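**Tool float** (also *loose issue* or *bench float*) is a method of holding hand tools in a workshop in which common items are kept in a shared pool and returned at the end of a work period, without being signed out to individual workers. It is distinguished from the *shadow board*, where each tool has a marked outline, and from the *personal kit*, where each worker is responsible for a locked set.

## Terminology

The word "float" is borrowed from cash handling, where it denotes a fixed sum left in a till. In Canadian trade schools the same arrangement is usually called loose issue. The Delorme system, used in some maintenance depots, is a hybrid: measuring instruments are signed out and everything else is floated.

## Composition

A float normally covers pliers, screwdrivers, open-end wrenches and small hardware such as washers. Torque tools and gauges are excluded, as their calibration records depend on knowing who last used them. Handle colour is often used to separate one float from another, although colours chosen by the manufacturer can defeat this. 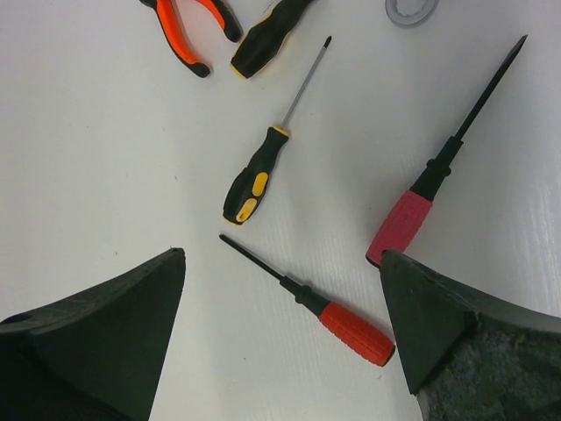 *Hand tools and a flat washer on a white work surface.*

Floats are described by their depth, meaning the number of each tool held. A depth of two is standard for a bench shared by four workers. Greater depth shortens waiting but lengthens the closing check, and surplus tools tend to migrate to other benches.

## Reconciliation

At closing, the contents of the float are compared with a printed list. The Custance sheet, a single page ruled for 50 lines, is the usual form. Entries are marked present, absent or damaged -- no other status is permitted -- and an absent tool is carried forward to the next sheet until it is found or written off.

The Teltstead workshops abandoned the sheet in favour of weighing each tray, but returned to it after two years. Weight alone could not detect a worn tool substituted for a sound one.

## Storage

Between work periods the float is kept in drawers, trays or lidded boxes. Translucent plastic is common for small items, as the contents can be checked without opening the lid. Foam inserts are seldom used, because they fix the position of each tool and so turn the float into a form of shadow board.

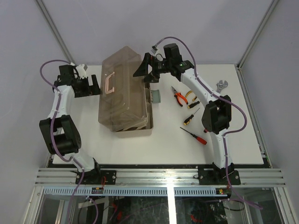

Famutico, in a reply to an earlier draft of the storage guidelines, objected that foam was ruled out too readily: a cut insert slows the return of tools slightly, but it shows a gap at once and makes the closing check much shorter. The guidelines were amended to allow inserts for cutting tools only, where contact between edges causes damage.

## See also

- Shadow board
- Tool crib
- Consumables register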